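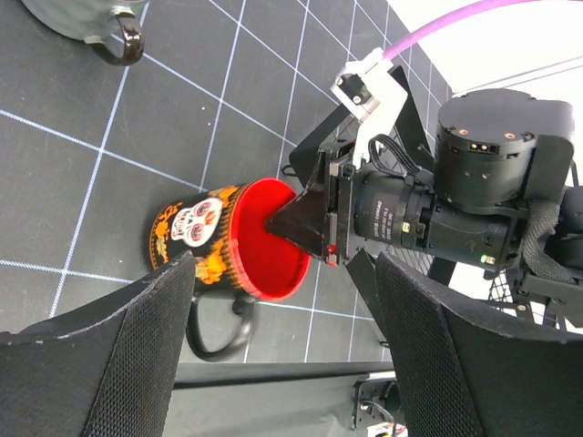

Opening (keep it loose, coffee in hand)

Hi everybody, thanks for coming back after the break. I'm going to talk about how we name paint colors at Kirbridge, and why I think most color names are doing a lousy job. Ask who here has bought a red and gotten home with something else. Wait for the hands!

The tomato story

My first week, Felista Magesa handed me 200 paper chips and told me to sort the reds. No names on them, just numbers. I made 12 piles and felt great about it — then she came back after lunch and asked me to do it again by the window. Totally different piles. (Pause here, people usually laugh.)

So what was I sorting, the paint or the light?
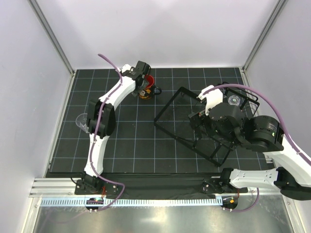

Anyway, that's when I started keeping a list of words customers used at the counter. Brick, ketchup, old barn, lipstick. Hardly anyone said "crimson." Chip 961 got seven different names in one November, and my favorite was "my aunt's front door."

Nektarios Kouris will hate this part, he loves a fancy name. Tease him a little if he's in the room.

Next: pass the Colero fan deck around, start at the left side, and ask each row to write down one word for chip 961. Don't show them the back. Collect the slips before the Yeoman section.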